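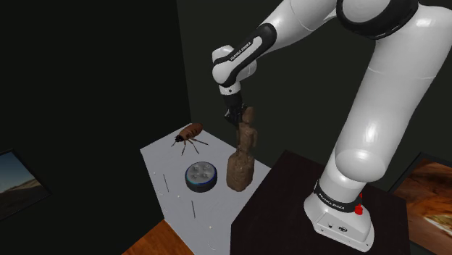 Pichit Nuchit wanted to know, before anyone had shown us so much as a chair, whether a robot that lives inside a computer can be said to have an open day at all. It was a fair thing to ask. We were standing in the lobby of Stirkano, on the second floor of a former carpet showroom in Lircombe, in our coats, holding name tags, and the robot we had come to see did not take up any space.

The answer from the front desk was that it could, and that there was coffee.

Stirkano makes practice worlds for robot arms. A customer with a real arm and a real warehouse would like the arm to learn its trade without breaking anything that has to be paid for, so Stirkano builds a room in software, puts a Franka arm in it, covers a table with things, and lets the arm get on with its mistakes. The package is called Plivik. On 17 February 2021 the company opened its doors to 31 visitors, most of whom had been promised robots and had dressed for a factory. One man had brought his own safety glasses. He kept them on.

The demonstration took place on a wall screen in a room named Thammasiri, after the street where the founders once shared an apartment. I had expected crates and boxes, the kind of honest cargo you see in trade brochures. The table in the simulation held a carved wooden figurine, a round smart speaker with a blue ring of light, and a cockroach. The cockroach got the biggest reaction of the morning. A woman in the second row moved her bag off the floor.

Our guide, a patient engineer in a company fleece, explained that the objects in each practice room are drawn from a library of 1362 models, and that the library has no taste. It doesn't know that a cockroach and a speaker are rarely seen together in the better homes. The arm doesn't know it either, and the whole point is that it shouldn't care. An arm that has only ever met tidy blocks goes to pieces when somebody leaves a stapler out. The rooms get shuffled too: floors, walls, even the pictures hanging on them. I asked who picks the pictures. A computer does. I thought the desert landscape was pretty good.

The job on screen was the figurine. It is a mean thing to ask a two-fingered gripper to deal with, tall and rough, with a small round head and a wide bottom. The gripper came down from above and went for the head, the way you might pick up a chess piece if you were angry at it. Somebody asked why it didn't take hold around the middle. The engineer said this was a good question, in the voice of a man who has asked it himself at two in the morning.

Then came the numbers. In the run we were shown, the arm made 83 attempts at its assorted targets while we ate our pastries, and 25 of them were marked as failures. Failures at Stirkano are cheap. Things tip over and the room resets, with no broom involved. I have worked in offices that would pay a lot for that feature.

Visitors were then allowed to steer. You sat at a desk with a small controller and moved the arm yourself, which looked easy until you had it in your hands. The man in the safety glasses sent the gripper straight down into the tabletop and held it there for some time. A teenager who had said nothing all morning lifted the speaker, turned it over, and set it back where she found it, then handed over the controller and went to look for more coffee. She was offered a leaflet about summer jobs.

My own turn was brief. I was aiming for the cockroach, out of a sense of civic duty, and nudged it off the back of the table. The engineer pressed a key and there it was again, legs and all, in a different corner.

Pichit had gone last and was still at the desk when the rest of us were collecting our coats. He had been trying to stand the figurine on top of the speaker, and he asked whether they could leave the screen on through lunch.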